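Search this site... Go

Filed under: Short Fiction / Workshop Stories

Repeatability

The arm had a repeatability problem, and Melina Liapis had been working on it since February.

It was built from a secondhand Nusov gearbox set and a controller board that Udex no longer supported. On the bench in the Nillthorpe shared shop it performed well. She commanded a point, it went to the point, and the dial indicator moved less than the width of its own needle. In Tonantzin Bermúdez's kitchen, bolted to the plate, it missed by 9 millimeters. It missed to the left every time.

"Consistent error is good," Tonantzin said. "You subtract it."

"You subtract it when you know what it is."

They had run 36 trials by Wednesday. Melina kept the log in pencil. Column one was the commanded position, column two the measured position, column three the difference. Column four was headed Cause and was blank.
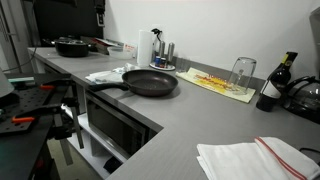 The task was a single motion. The arm was to close on a handle, hold for two seconds, and let go. Melina had written it as eleven lines of code and then cut it to seven. She had picked the black frying pan because its handle was long and pointed out past the front of the counter, where a gripper could reach it without meeting anything else. Tonantzin had wanted to try the pot with the lid. Melina said the pot was a later problem.

She checked the plate again. The brackets were square. She pulled on each of the two orange clamp handles and neither gave. She loosened them, moved the plate over by one row of holes, tightened them, and ran trial 37. The error was 9 millimeters, to the left.

"So it isn't the plate," Tonantzin said.

"It isn't the position of the plate."

Tonantzin got down on the floor with a flashlight and a level. She was there for some time. Melina could hear her moving the level, waiting, and moving it again.

"What did you level the bench to, at the shop?"

"The floor."

"And here?"

Melina looked at the log. She turned back to the first page, where the setup notes were. Under Reference she had written Same as bench.

"Hand me the Barajas shims," Tonantzin said. "The thin ones."

It took 2 of them. Melina erased nothing. She drew a line under trial 37, wrote Floor in column four, and added ditto marks all the way up the page. Then she set the speed back to 200 and typed the command for trial 38.

14 comments | 52 shares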